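Thursday, late

Writing this one down the same day, before I start remembering it as better than it was.

Got in at 7:30 and the Selow cell was already stopped. The night log had one line in it, "gripper slow to open," and then nothing. No name, no time. I have asked for times in that log since June and I will ask again tomorrow.

What I found when I ran it myself: the handheld unit closed fine and opened fine for a while, then lagged. You let go of the trigger and the jaws stayed shut, long enough to notice, and then they let go all at once. On the screen the position reading was frozen for the whole lag and then jumped to catch up. So either the jaws were really stuck, or they were moving and the reading was not, and from the chair you can't tell which. I ran it again with a foam block in the jaws. The block stayed gripped while the reading was frozen, so they were really stuck.

That is the part that bothers me. If the reading had been wrong and the jaws right, it would be a bad recording and we throw it out. Jaws that stay closed after you release them are a different matter. We teach people that letting go of the trigger is how you get a finger out. It is the first thing in the briefing.

I hung the tag on it at 8:10 and told Mafalda Azevedo, who runs the floor this month. She asked if the second station could keep going. I said not until I had looked at it, same build, same cables. She was not happy but she didn't argue. Lau is waiting on their batch and she is the one who has to call them.

Spent the rest of the morning on wiring. Swapped the cable on the left side first, no change. Swapped the controller box with the spare from the Kekel shelf, no change. Put the original box back so I wouldn't lose track of what had been moved. Reseated everything. It ran clean for twenty minutes and I thought I had it, then it lagged again twice in a row.

Ate lunch at the bench. Soup from the machine, bad.

After lunch I went through the event file. The error is number 1929, which the Grandach manual lists as "command timeout, retry" and says nothing else about. There were 5 of them in last night's session. I went back further and found more, scattered, in sessions nobody had complained about. The software retries on its own and doesn't show the operator anything. The command buffer is set to 1024 entries, and as far as I can read it, when the link drops for a moment the open command goes to the back of the line behind all the old close commands. Then it has to work through those first. That would fit the way the jaws hold and then let go in one jump.

So two problems. A link that drops, and software that does the wrong thing when it drops. I would like to fix the first and I need somebody else to fix the second.

The link took until four. I ended up just sitting at the station and holding the unit over the board the way the operators do, turning it a little at a time and watching the error counter on the laptop. Flat, nothing. Tipped left, nothing. When I tipped it right and let the cable bend back along my wrist, the counter went up. Did it again, went up again. Straightened the cable and it stopped. The trouble is at the bend on the right side. Nothing shows on the outside of the jacket, and it passes on the meter when it is lying straight, so a bench check would never have caught it.

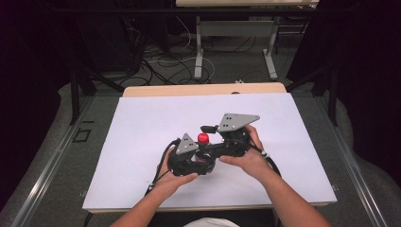 What I did before going home

Both stations are tagged out. I took power off at the wall too, since a tag by itself has been ignored before.

Pulled the bad cable and put it in a bag with a label: station one, right side, fails when bent. Please let it not end up back on the shelf.

Tried the second station with the same wrist bend. No errors in half an hour, but it still has the same software, so it stays off.

Sent the report to Grandach support with the event file attached. Ticket 3478. I asked them for one thing in particular, that an open command goes ahead of anything already waiting, always. I also asked for a message on the screen when a retry happens. The auto reply says two working days.

Wrote a note for the briefing sheet. Until this is settled the release is not to be treated as a safe way out. Fingers stay away from the jaws whenever the unit has power, and the way to make it safe is the wall switch. Mafalda wants to read it in the morning before it goes up.

No one was hurt. I asked the night people by phone and the one who answered said he had noticed the lag for a week or so and got used to it. I didn't say much to that. I should have asked him to write it down. Will call back.

Still to do: order two cables, the kind with the longer sleeve if they have it. Find out whether the old sessions with the error in them went out to Lau already. Look at how the cable could be held off the wrist - a clip further down the arm, maybe, or just more slack.

Home at 7:40. Left my jacket on the chair at the station.

2 comments - 0 shares
Contact - Copyright, all entries by the author - Back to top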